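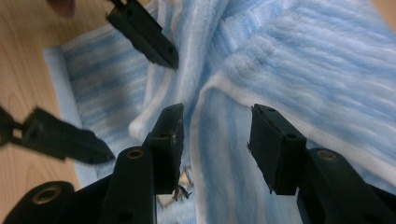
Buy the Pads First

2026-08-07 — by the Urkville shop blog

Search this site Search Go

Every budget meeting I sit in on starts with the arm. Which arm, how much reach, can we get it by October. And I get it, arms are fun! But if you're planning to have a robot handle towels, I'd start your spreadsheet at the other end, with the cheap black pads on the fingertips.

Look at the top edges on a pair that's been put to work. They're ragged. A fluffy striped towel is pretty much the friendliest thing you could ask a gripper to pick up, and there are still dark fibers or debris dangling between the pads. So put down a line for spares, and another for somebody's time to clean and swap them. On the Olla job we planned for 2 sets and I wish I'd fought for more.

My other gripe is buying one gripper at a time. Folding is a two-handed chore — try it with one hand sometime — and a quote for a single gripper looks great right up until you need the second one. Leemans and Vunwood both quoted us that way, and we had to go back and ask for pairs.

And please get real towels! We put 20 on the order, all different piles and sizes, and the whole stack cost less than $200. That was the easiest line in the plan to approve, and I'd double it next year before I'd touch the arm budget.

Last updated 2 hours ago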